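4. Where the Cutting Happens: Surfaces in the Borken Kitchens

4.1 What people told us before we asked

We had expected the conversations in Borken to be about food. They were, for the first ten minutes or so, and then almost every cook we sat down with started talking about surfaces: the counter, the table, the windowsill where dough goes to rise, and above all the board. We had a single question about cutting boards in the October interview guide, near the end, and in the 16 households of the pilot we hardly ever got far enough to ask it. The cooks had already been there. One woman took three boards down from the top of a cupboard and laid them out in order of age while the soup was still on the stove. It was a wonderful afternoon, and it changed the direction of the whole study.

The earlier literature on home kitchens is rich on appliances and surprisingly thin on boards. Van den Broek's typology of "resting objects" (things that stay out on the counter between meals) gives the kettle and the bread bin a section each and puts the board in a footnote. We think it deserves better! In the diaries it comes up more than any other tool, and it comes up in places where a tool would not usually be mentioned, such as entries about moving house or about a visiting mother-in-law.

4.2 The diary material

The full corpus holds 3,557 diary entries from 80 households. Participants wrote by hand or typed, in whatever language they cooked in, and we asked only that they write on days when they had prepared something from raw ingredients. Entries run from a single line ("onions, same place as always") to one very happy account of plum jam that fills four pages. We coded each entry for location, surface, and the next thing the surface was used for. That last code was added late, after the pilot, and the first batch of diaries had to be read again. Both of us would do it again gladly, jam included.

Two patterns came out of the coding early. The first we call parking: a board has a home spot, and the cook returns it there even when another spot would be closer to the sink or the stove. Parked boards gather other jobs. They hold mail, hot pans, a phone with a recipe on it, tomatoes that are nearly ripe. The second is drifting, where the board has no home and goes down wherever there is room. Drifting cooks wrote about the board less often but with much more feeling, mostly when they were looking for it.

The angle of the board turned out to be a lovely detail. We never asked about it, yet it runs all through the diaries. Many cooks do not set the board square to the counter. They turn it a little, toward the hand that holds the knife or toward the pan, and several described squaring it up again as part of cleaning. "Straight means finished," one participant wrote, and we borrowed her phrase as a coding label.

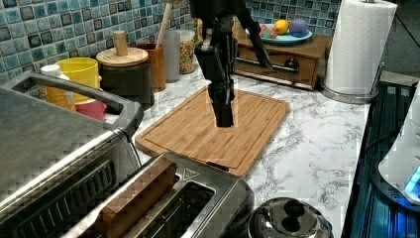

Precious Motaung
Lead author, household studies

Figure 4. A grooved bamboo board set at an angle on a marble-patterned countertop, with a toaster oven nearby.

The groove around the perimeter (Figure 4) split our participants into two lively camps. For those who carve meat or cut ripe fruit, the groove is the whole point of the board, and they were puzzled that anyone would buy one without it. For those who mostly chop herbs and onions it is a nuisance, a little ditch that catches everything on its way to the pan. A few had settled the matter by turning the board over and working on the plain back.

Boards near a heat source have their own entries. Where counter space is short, the toaster oven and the board end up as neighbors, and the diaries show them working almost as a pair: bread is cut, toasted, and put back on the same board to be buttered. We coded this as a loop. Loops were the cheerful entries, for the most part, written quickly and often at breakfast.

4.3 Wear, and what it is worth

Tímea Veres led the second round of visits and brought along the Hamum scale, a simple five-step card for judging knife wear by eye and fingertip. She had cooks score their own boards before she scored them herself. The cooks were nearly always harsher than she was, and also fonder. A board given the worst possible score was, in household after household, the one they said they would save in a fire.

We also combined the wear scores with the parking and drifting codes. Parked boards tend to wear in one patch, slightly off center, on the side of the cutting hand. Drifting boards wear all over. This is a modest finding, and we are delighted with it, as it means that an old board can tell a visitor something about the kitchen it came from. The Grorlow collection holds roughly 500 household boards with no record of how they were used, and Section 5 applies the same two codes to them.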